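Kadier two-finger gripper model, simulation package: review

We bought the Kadier package in May to replace the Bralter hand in our household scenes. It costs $219 for one seat and comes with the gripper model, a wrist camera and a small set of controller presets. There is no arm included. I ran it on the Willems arm model we already use, with 200 trials on each hand.

Setup took most of a morning. The mount offset in the manual is wrong by a sign, so the hand loads facing backward until you fix it in the config file. After that it ran without errors.

The geometry is good. The links, holes and gear teeth are all modeled, and the collision shapes follow the visible parts closely. The Bralter model uses plain boxes for collision, and its fingers often stop short of an object they should be touching.

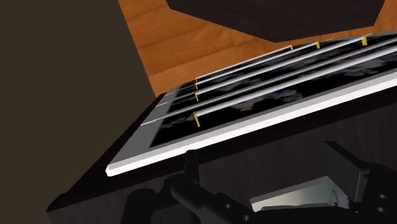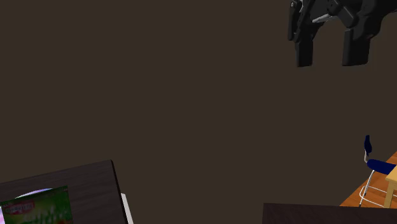 Views from our test rooms, with the gripper close to a tray in one and its fingers apart in the other.

Grip force is set with a single number, and the default is too high for thin items. I lowered it by a third and left it there. Flat boxes were picked up well from the side and poorly from the top, which was also true of the Bralter. Bowls were hard for both.

The wrist camera is the weak part. Its default angle gives too much of the hand and not enough of the target. You can move it, but the change is lost when the scene reloads, so I ended up setting it from a script.

Speed is fine. The detailed collision shapes cost us almost 200 steps per second, down to 1,860 on the same machine. If you run large batches, there is a simplified version in the extras folder. I used it for one day and went back to the full one.

The presets also load in Jiraneo, but the finger speed needs to be entered again by hand.

I would buy it again for close work around furniture and dishes. For plain block stacking, the Bralter is cheaper and does the job. Support answered my question about the mount offset in two days and said the manual would be corrected.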